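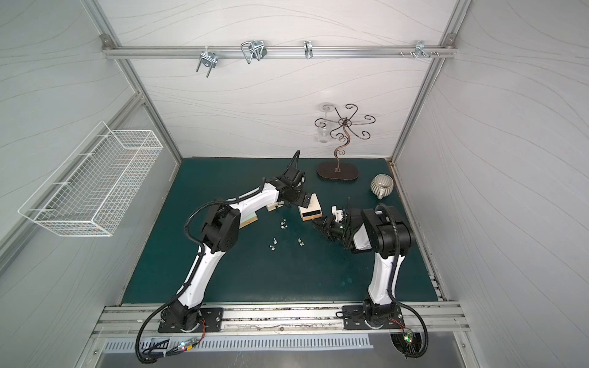
Dec 24, 2022

Bench log, two-arm cell, Wadby workshop.

Drawer task again. Both arms homed without complaint after the front rail was re-torqued. Left arm base had crept along the rail since the last entry, so I squared it against the corner post and redid the table calibration. Residual now 3 mm at the middle of the table, worse towards the back wall. Good enough for the wooden box, not for the nuts.

Left gripper at the box, right gripper coming in from the other side. The two get very close at the centre. Minimum separation in the planner was still the value from April; raised it by 5 mm and saved the config as rev 2257. Sinéad Ní Bhriain wants this done per link instead of per arm. Agreed, but it means rewriting the Mulligan script and I would sooner finish the drawer first.

Cable loop on the left arm hangs over the rail close to the board. Needs a clip. Same on the right if there are any left in the Pladau box.

Grip force on the nuts not touched yet. Mug and jewellery tree stay at the back until the reach limits are checked.

To do:
- clip left cable
- repeat calibration, back half of table
- ask Brirnberg about spare finger pads
- copy rev to the shared drive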